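**Product notice, September 2020.** Applies to: Dudine two-finger gripper, small format, firmware 3.x. Status: still on sale, with a fix and a slightly humbler data sheet.

# Dudine Small-Format Gripper

A light, two-finger electric gripper for tabletop arms, sold by Sostito with a wrist adapter, a cable and a copy of the Delutside sorting software. It picks up small parts and puts them down somewhere else. For most of its life it has done both.

This page used to open with a paragraph about effortless handling. We took that out in April, when the effortless handling of one customer's parts extended to letting go of them without being asked.

## What went wrong

The gripper decides it is holding something by watching how far the fingers have closed. If they stop early, there must be a part in the way. If they close completely, there isn't. That logic works until the part is small enough that "stopped on a part" and "stopped on nothing" are nearly the same number.

With small cubes and firmware 3, the two got mixed up. The controller would report a successful pick, the arm would lift, and the arm would carry nothing at all to the bin with great confidence. Then it would open its fingers over the bin, log a successful drop, and go back for the next one. One site ran like this through a whole shift. The log for that shift is the best we have ever received, with a pick rate of 100 percent. The bin was empty.

That version of the fault is embarrassing but harmless. The second version matters more. When the controller wrongly decided the hand was empty, it would reopen the fingers to try again. If it made that decision halfway through a move, the part was released at travel speed. A small block won't do much damage to a bench, but people do put their faces near benches, and we've asked everyone to stop doing that while the arm is powered.

## What we tested

Friederike Hagedorn in our applications group rebuilt the job in the Delutside simulator: pale bin on the left of the tray, dark work area next to it, short cylinders as clutter, one small cube as the part to be picked. The cylinders are there on purpose. They're easy to grip and give the fingers something to bump into, and a gripper that bumps into something thinks it has caught it.

She ran 200 picks on the old firmware. In 67 of them, what the controller believed and what the fingers were doing had parted ways by the end of the move. We had been hoping for a number we could blame on the cable. 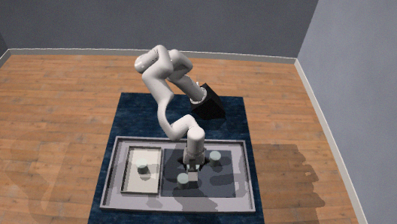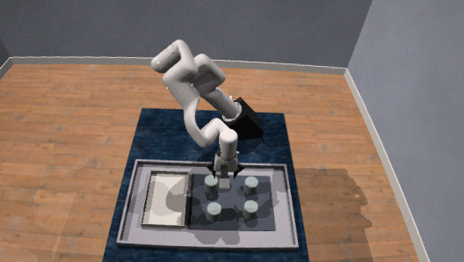
*Delutside simulator: the arm over the tray with the small cube at the gripper. First view, three cylinders, one of them in the pale bin; second view, four cylinders on the dark panel.*

A simulator is a polite place to have a fault. Nothing rolls under the cabinet and the floor is always clean. It also doesn't know about greasy finger pads or the draft from the loading door, so please don't read a good simulated run as a promise about your bench. We did, once, and it's how this page got so long.

## What changed

- **Hold check.** The controller now compares finger position with motor current before it reports a pick. Both have to agree. If they don't, it stops and says so.
- **No reopening in transit.** Once the arm is moving, the fingers stay where they are until it has come to rest. If the hand really is empty, it finds out at the other end and can feel foolish there.
- **Minimum part size.** You now have to enter one. The old default was zero, meaning the gripper was officially rated for picking up nothing, a job it took seriously.
- **Log wording.** "Pick successful" now reads "Pick reported." Sales didn't love this.

## What you need to do

1. Check the firmware number on the Delutside start page. If it begins with a 3, stop using the gripper on small parts until you've updated.
2. Clear the tray and keep people out of reach of the arm before you install. The fingers open fully on the first restart, and they don't wait for you.
3. Install the update, then run the finger calibration with nothing between the fingers. A pen counts as something. So does a finger.
4. Enter your minimum part size. Measure the part; the drawing may be optimistic.
5. Run a slow test with your real parts and stay there to watch it. Look at the bin as well as the screen.

If your arm is mounted through a Kostiuk adapter plate, check the four screws while you're down there. The plate had no part in this fault, but we found two loose ones on our own bench while looking for somebody else to accuse.

## If it drops a part anyway

Hit stop first and be curious second. Don't reach into the tray while the arm is paused. "Paused" only means that it hasn't finished. Use the stop button on the controller, wait for the drive light to go out, and then collect whatever fell.

Save the log before restarting, as the restart clears it. (Yes, we know. It's on the list.) Send us the log, the part size and a note of what you saw with your own eyes. That last bit has been more useful to us than everything the gripper has ever written about itself.

## Questions we keep getting

**Can I keep the old firmware if my parts are big?**
You can. Large parts stop the fingers well short of closed and the old check handles them fine. We'd still update. Parts have a way of getting smaller once purchasing is involved.

**Does the update slow it down?**
Slightly. The hold check adds a short wait at the bottom of each pick. Compared with delivering nothing very quickly, we think it's a fair trade.

**Is there a hardware recall?**
No. The fingers, motor and housing are unchanged. The fault was in what we told them to believe.

**Will you exchange mine?**
If it won't calibrate after the update, yes, and we pay shipping both ways. Pack it with the fingers closed and leave the adapter on.

## In the box

Gripper, wrist adapter, cable, two spare finger pads, hex key, and a printed copy of the safety sheet. New units ship with the updated firmware already installed, but the calibration in step 3 still has to be done on your own arm.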